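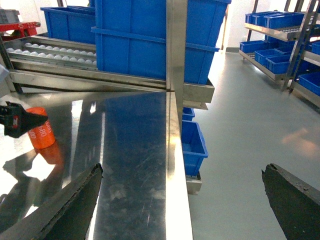
Bernardo Calado would like to know why we don't just crop everything below the table plane and go home. Fair question. We did crop everything below the table plane. We did not get to go home.

For anyone joining: polished steel gives the depth camera a second world, upside down, under the first one. Second cup, second gripper, all hanging below the surface. The planner believes in that world with its whole heart.

So, step one, crop. Fit the plane, throw out every point under it, feel clever for most of a morning.

Problem: the plane fit uses the same points. Give it enough reflection and it decides the table is a few centimeters lower than the table is. Now the crop keeps the junk and the planner thinks it has extra room to come down. It does not have extra room to come down.

We found out about that one through the force limit, the only component on this project that has never lied to me.

Fix: stop fitting the plane every cycle. Fit it once at calibration, save it, and raise an error if the live estimate wanders off by more than 7 mm. I am told this is "giving up." It has been very restful.

Next up, the other arm. Each arm filters its own body out of its own cloud. Neither filtered out the other one's. So arm A sees a dark blob reaching for the cup, marks it as an obstacle, and plans around it. Arm B is doing the same to arm A. Very polite, like two people at a door.

The shared scene in Ostska is supposed to handle this. You publish both joint states, it subtracts both robots, everyone's happy. It does, provided the joint states and the cloud have the same timestamp.

They did not have the same timestamp. The wrist camera driver stamps on arrival, the joint states are stamped at the source. At rest you'd never notice. Move the arm at any decent speed and it leaves a ghost of itself in the map that's slightly behind where it is now.

Our voxel map also had a decay of 3 seconds, set by me, with a commit message that says "reasonable default." So every fast move left a little wall of haunted voxels, and then the return path went looking for a way around it.

If you've ever watched an arm take a huge scenic detour around plain air, check your clock offset before you blame the optimizer. I blamed the optimizer. I owe the optimizer a drink.

Somebody will ask about polarizing filters. Yes. In a drawer. Helped at some angles, made the wrist view darker at all of them. I'm the software person, so naturally my view is that hardware should fix it, and the hardware side feels the reverse.

Anyway, felt. If you want to know which of your bugs are reflections and which are just bugs, go and run the identical stack over something matte.
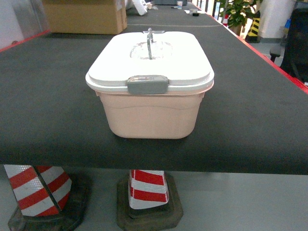
The plane fit got boring right away, which was the point. The ghosts under the table went away completely. The timestamp ghosts did not, so those were mine all along.

Felt also turned up a new one, because of course. Exposure. Anything white on a dark background blows out if auto-exposure is metering for the background, and then the segmenter in Clanard hands you a lid with no edges and a confidence score of "yes."

Metering on the detected object instead of the whole picture sorted out most of that. Chicken and egg on the first look, so the first look is now a bracket of 3 exposures and we keep whichever gives the cleanest rim.

I replayed some 2,000 logged plans against the new scene pipeline overnight. Scenic detours are way down. A few are left, and they're all real obstacles, by which I mean I checked a handful and got tired.

Still open: thin handles. The voxel size eats them, so the collision checker thinks you can pass straight through. Smaller voxels, slower planner. Leaning toward a separate fine grid just around the target.

Bernardo has now asked whether we could just crop the handle.

Clock sync patch is in review. It's four lines and has eleven comments, mostly about the variable name.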